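Snack shelf: Eat Natural Protein, peanuts & dark chocolate

I bought the big box for the Lerndale office kitchen in December and it's already my favorite thing on the counter! Plenty of crunch, and the chocolate tastes properly dark. 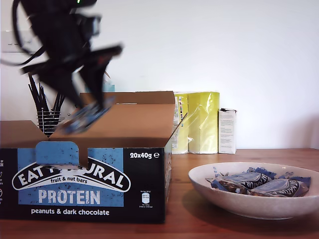

Lerndale Kitchen Notes, p. 37

Twenty bars at 40 g each, and the box lives happily on the table with its flaps open. I eat mine at 15:30 with coffee (Veerle Smits prefers hers before a run). A bit sticky on the teeth, but I'd buy it again.

Joris Van Hecke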